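Progress report, March 31, 2026
To: Savvas Giannakopoulos
From: Mihret Tsegaye
Project: Pilteria, parts sorting cell in the shared workshop at Zevuvholm

Since the last report both arms run from one program. The cell has made 577 picks in this period, and 40 of them had to be repeated by hand. Most of the repeats were small parts lying flat, which the fingers push away before they close.
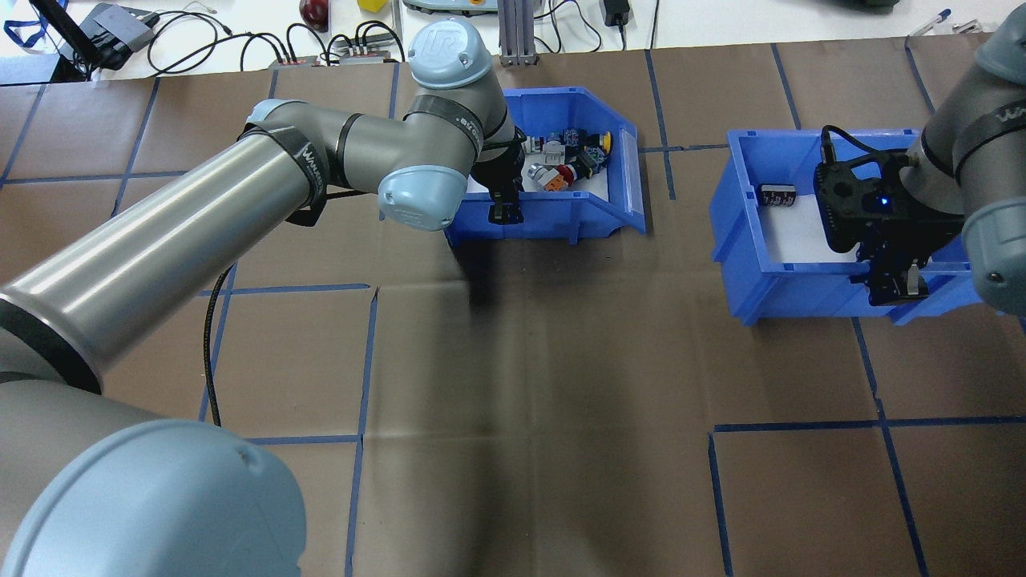
The calibration took more time than I planned. I had to measure the position of each arm again after we moved the table, and the two results did not agree at first. The blue tape grid on the brown paper is my reference for this work, and I will keep it until the positions are stable. The mixed parts stay in the left bin for now – the right arm has its own bin, so the two grippers do not meet.

Spending to date is 2143 from the grant of 2391. The remainder is reserved for new finger pads, which I will order in April. I ask for your approval of this purchase.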